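Home Search Search this site Go

Last updated: August

4.2 Rules for recording simulated tidying episodes

The Wendatitz guidelines were drafted for physical test rooms, and we had to decide which clauses still make sense when the room is rendered. Three were kept without change. The first concerns naming: every object is logged by its catalogue name before an episode starts, and the name may not be altered afterwards. The second says that every view is stored, including a close view in which the held object hides part of the background.

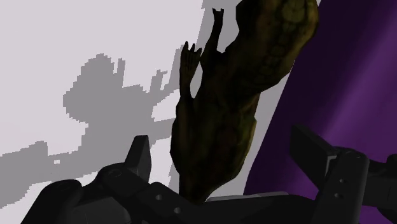

The third clause deals with failed grasps. Under the older practice at Hollmann these were deleted by whoever was on shift, which made success rates hard to compare between sites. We keep them and give them a label. Of the 2653 episodes in the Galtik set, 1256 were reviewed by hand by Nele Fuchs and Shamim Gondal, who worked separately and compared labels at the end.

Clutter needed a rule of its own. A bed with a hat, a pillow and a baseball glove on it is a harder setting than a bare one, and the two should not be reported under one figure.

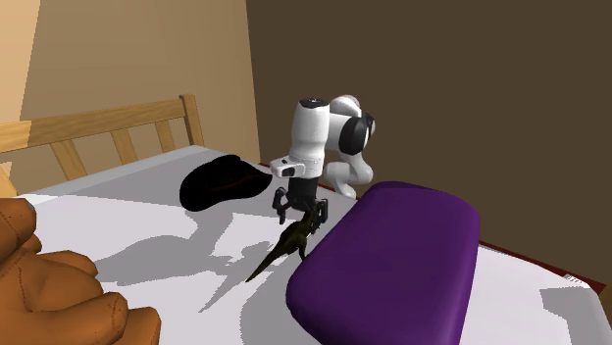 We therefore ask that neighbouring objects be listed with each result – by name, and with their starting positions. Lighting is fixed for the whole episode. Shadows stay switched on, even where their edges are coarse, and the shadow settings are given in the appendix to the report.

Base placement is the last point. The arm's base must stand on the floor, clear of the furniture, and may not be moved between episodes of the same series. Fionnuala Mac Carthaigh suggested storing one wide view per series so that a reader can check this (Figure 6).
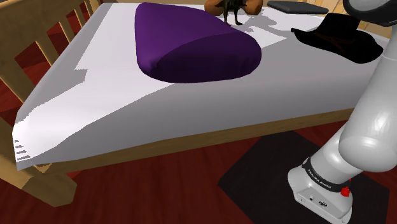
Figure 6. Wide view with the arm's base on its black mat beside the bed.

4.3 Changes to the rules

Requests for changes go to Birgit Ehlers at Trolia. A change takes effect with the next series and is never applied to episodes already stored.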